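Etmont Meeting Transcripts: Data Card

Summary
Minutes and transcripts from 127 public meetings of the Etmont district council, held in Jirnorstead. The text is released for research on turn-taking and on the language of local government.

Contents
Each meeting has one transcript and one agenda. Speakers are labeled by role. Closed sessions are excluded.

Preparation
Transcripts were checked by Fathima Khondokar and Thijs Groen. Passages that could not be heard clearly are marked with empty brackets.
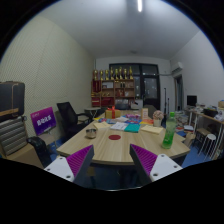
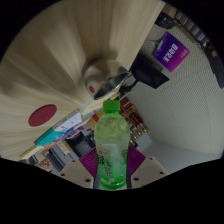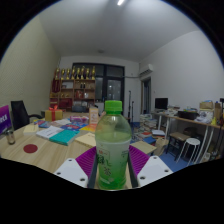 Green bottle and table, meeting room.

Known limits
Budget meetings are over-represented. In 5 transcripts the opening remarks are missing. Place names follow the spelling used in the agendas.

Contact
Corrections should be sent to Seraina Oberholzer, Records Office, and should cite the meeting number.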